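Forum Équipement et automatisation légère > Achats, budgets, retours
Sujet : Deux bras pour la plonge, on achète ou on loue ?

plateau_nord
26/06/2018
Bonjour à tous. Je prépare le budget matériel d'une petite cantine d'entreprise (62 couverts le midi, un seul service). On étudie un poste à deux bras pour la vaisselle légère et les plateaux, en fin de service. J'ai deux propositions. Drullmont vend l'ensemble, bras et rail, et laisse les pinces en option. Grevitance loue, avec entretien compris, mais engagement long. L'enveloppe est de 3 000 euros pour l'année, hors bras, donc tout ce qui va autour : table, bacs, pinces de rechange, protections. Je cherche des avis de gens qui ont déjà passé ce genre de commande.

kerbiniou
Pour moi la location n'a d'intérêt que si vous n'avez personne en interne pour démonter une pince. Si quelqu'un sait tenir une clé Allen, achetez. Chez nous le contrat Grevitance a doublé le coût du poste sur la durée, et le délai d'intervention n'était pas meilleur.

Mado_72
Pas d'accord avec kerbiniou. Le prix des bras, on le connaît dès le départ. Ce qui fait mal ensuite, ce sont les arrêts. On a acheté en avril, première panne de câble peu après, et la cuisine a tout refait à la main pendant l'attente de la pièce. En location j'aurais eu un échange standard. Relisez bien la clause sur les projections d'eau, chez certains c'est exclu.

plateau_nord
Merci. La clause est exclue chez Drullmont et « à étudier » chez Grevitance. Je n'ai pas de réponse écrite pour l'instant.

kerbiniou
Alors c'est réglé, vous mettez des housses sur les poignets et vous achetez. Compter autour de 1 000 euros pour un jeu correct, de quoi équiper les deux bras.

Mado_72
Une housse ne protège pas les doigts. Et elle gêne le câble si on la serre trop.

soudeur_du_dimanche
Question bête : pourquoi deux bras ? Un seul suffit pour poser une assiette dans un bac.

plateau_nord
Parce qu'il faut tenir d'un côté et frotter de l'autre. Avec un seul bras il faudrait un support de maintien, et Heo nous l'a chiffré plus cher que prévu.

soudeur_du_dimanche
D'accord pour le maintien. Je pense quand même qu'un support se rentabilise plus vite qu'un second bras, mais je n'ai pas vos chiffres.

plateau_nord
Je mets deux vues du poste, ce sera plus simple pour parler de la table. 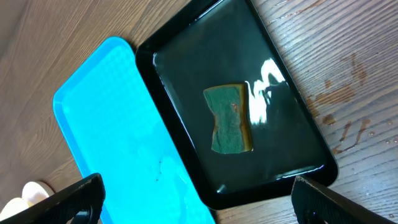
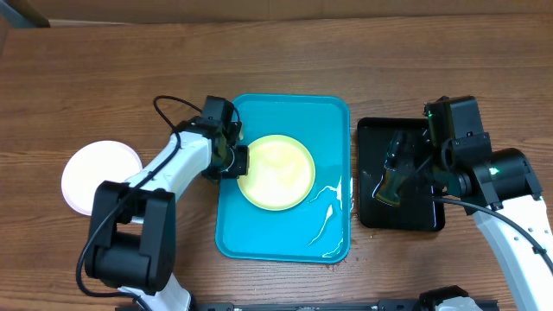 Le poste budgétaire qui me manque, c'est le plan de travail. Drullmont et Grevitance supposent tous les deux que le client fournit la table, et aucun devis ne précise la matière. Le bois est déjà taché à côté des plateaux, je ne me vois pas mettre des bras neufs sur une surface pareille. J'hésite entre un plateau inox sur mesure et un simple bac de rétention posé dessus. Revia propose la seconde solution, livrée percée pour le rail.

Mado_72
Inox sans hésiter. Le bac de rétention, il faut le vider, et ça finit par être oublié.

kerbiniou
L'inox brille, attention aux reflets si vos caméras regardent la table d'en haut. Demandez une finition brossée. Le bac Revia me paraît suffisant pour commencer, vous passerez à l'inox l'année suivante.

plateau_nord
Je demande les deux prix et la réponse écrite sur les projections. Je reviens ici quand j'ai les devis.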